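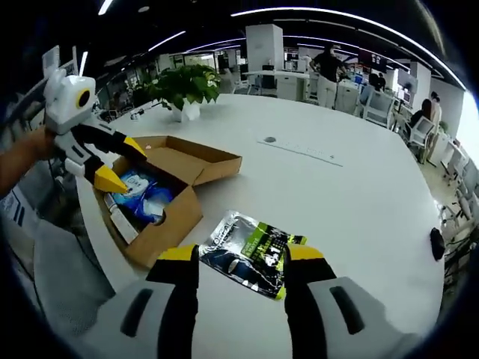

How to budget for hand-held grippers without going back for more money

The quote for a pair of hand-held grippers is a short document, and that is its charm. Two grippers, two cameras, a case, shipping. You read it, you feel good about yourself, you forward it to whoever signs things. Then you spend the next few months buying everything the quote left out. I have done this for Clamwood twice, so treat what follows as the order I would do it in now.

Step 1. Write down the task before the hardware.
"Pick and place" won't do. "Take packaged goods off a table and put them in a carton, two hands, one operator" will. The task decides how wide the fingers have to open and how many units you need per operator. Ours needed two. The first request I wrote said one, and finance has a long memory.

Step 2. Price the fingertips separately.
Tips are consumables. Ask the vendor for the price of a replacement set, the lead time, and whether you can fit it yourself. Rivovau sells tips singly and Tolusari only in packs, so compare the cost per pair. Put 26 pairs in the plan if you have several operators. It looks silly on the spreadsheet and sensible by September.

Step 3. Budget for storage as if it were hardware.
Wide-angle video from two grippers fills drives at a speed that will feel personal. Record one full session on a loaner, look at the folder size, multiply by the sessions you plan, then double it for the backup copy. Don't use the number in the brochure. The brochure was written by someone who stops recording for lunch.

Step 4. Make a line for props.
Snack bags, cartons, tubes, bottles, whatever the task handles. Crinkly foil bags get tired and stop looking like anything you'd find in a store, so they need replacing. We set aside $401 for the first round of groceries and boxes. Keep the receipts in one envelope, and mark the props as props, or the chips line will grow for reasons unrelated to research.

Step 5. Count the table and the floor space.
You need a surface big enough for two arms to move, with power nearby and decent overhead light. A corner of an open office is cheap, and your coworkers will be in the background. Sort out consent before you record, and ask what blurring costs if you plan to share the footage.

Step 6. Pay for people's time, including the dull parts.
Allow 35 minutes per operator for setup and calibration at the start of each session. Add time for resetting the table between takes. This will be your biggest line, and it's the one most likely to be left blank.

Step 7. Ask about repairs in writing.
Where does a broken unit go, who pays shipping, and do you get a loaner? Bošković answered all of this in one email. Another vendor sent me a link to a video.

Step 8. Add it up and hold back a reserve.
Cables, mounts, memory cards, the charger that goes home in somebody's bag. List what you can and leave a cushion for the rest. Send it all as one request, with the hardware quote attached at the back.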